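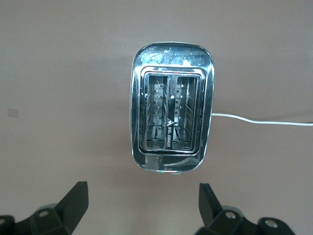

What Does "House" Even Mean on a Ring Box?

July 17, 2023

I spent part of last week looking at a gold signet ring from Skornance, and I still can't decide whether I was being sold a ring or a bedtime story.

The ring is fine. It has a flat oval face, a decent weight, and a band that tapers toward the back. The price was $3000. I asked what the gold weighed and got a long answer about the workshop, the founding family, and a lamp that supposedly still hangs over the first bench. I asked again and was told 14 karat, which is a purity and does not tell me the weight. A third try got me a promise that someone would email. No email so far.

I'm picking on Skornance because I was there, but they all do it. Jerer has a timeline on its website that jumps 34 years without a word. One moment there's a shop with a striped awning, the next there's a flagship store and a perfume. Did the shop close? Was the name sold? Plenty of old jewelry names have been bought by people with no tie to the original bench, and I don't think that's a crime. I'd just like it on the timeline.

Then there's "handmade." I used to think I knew what that word covered. A ring can be drawn on a computer, printed in wax, cast in a batch with a tree of others, and then polished by a person with hands. I own a cast ring and I like it a lot. But a shop that charges extra for handmade ought to be able to say which part the hands did, and when I ask, the salesperson usually starts talking about passion.

The one that surprised me was Norðdahl. I bought a plain silver band from them for $320, half expecting the same treatment, and the card in the box gave the weight, the alloy, and the word "cast." No founder portrait. I've worn it every day since and it has scratched up the way silver does. I do think they overcharge for resizing, and the box is ugly.

A reader wrote in to ask if Vallasitz is worth the money for an engagement ring. I don't know. I've only seen their stones under shop lighting, and anything sparkles under those little spotlights. Ask to carry it over to a window. If they won't let you, I'd take that as your answer. Get the grading report for the actual stone too, and check the number on it against the lab's own site before you pay.

As for the signet, I've put it off. If the email shows up with a weight in it, I'll do the math on the gold and post what's left over for the lamp.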